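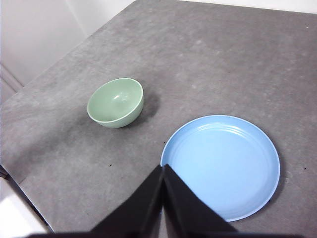

Why does my Trista dishwasher stop with six minutes left and flash the rinse light?
The machine is waiting for its last heating step to finish, and in most kitchens the cause is a drain filter that has clogged up enough to leave water sitting in the bottom.

Ticket 531
Opened 25 July 2021
Product: Trista built-in, bought through Antunes Home Supply
Status: closed

Customer wrote:
Hello there, and thank you for having a real inbox, I do appreciate it. Our dishwasher has been a good old friend since we moved in, but this past week it gets down to 6 on the display and just sits. The rinse light blinks, I wait, I make a cup of tea, and it's still on 6. If I turn it off and back on it drains a little and then quits. The dishes come out clean enough but the glasses have a film on them. I've been using the Ferkico tablets, same as always.

First reply:
Thanks so much for writing all of that down, it saves us both a lot of back and forth! Please turn the machine off, pull out the lower rack and twist the round filter to the left until it lifts. Rinse it under the tap with a soft brush (an old toothbrush is fine). While it's out, have a look in the well underneath for bits of label or a cherry pit. Then run the 80-minute cycle with nothing inside and let us know where it stops.

Customer wrote:
Well, I found half a jar label and something that may once have been rice. The filter was slimy, I'm a bit embarrassed. Ran it empty and it got past 6 but stopped at 2, with the rinse light still going.

Second reply:
Please don't be embarrassed, we see far worse! That's good progress. The next thing to check is the drain hose behind the cabinet. On the Drovitz pump that your model uses, a low loop in the hose lets water run back in. Hook it up high under the counter and try again.

Customer wrote:
Hose was lying on the floor. I tied it up and ran two full loads, and both went right to the end. Still a little film on the glasses.

Third reply:
Wonderful news. For the film, set the rinse aid dial to 9 and give it a week. I'm closing this one, but just reply here if it comes back and the ticket will open again.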